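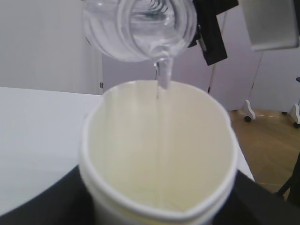

Brzozowska Names New Head of Franchise Operations

Brzozowska, the casual dining company known for its pierogi and soup counters, has appointed Hélène McKinnon as vice president of franchise operations, effective in October. She succeeds Dariusz Głowacki, who is retiring after 17 years with the company.

Ms. McKinnon will oversee training, site approval and owner support for about 50 franchised restaurants. She joins from the bakery café group Festurau, where she managed new store openings. Her first assignment will be a revised training program for kitchen and counter staff, to be introduced in company-owned restaurants before it is offered to franchise owners.
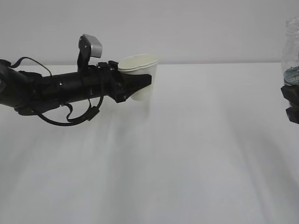

Ibrahim Ogunleye said that franchise owners had asked for a single point of contact on training and lease matters for several years, and that they welcomed the appointment. He added that owners expect to meet with Ms. McKinnon before the new program is made final.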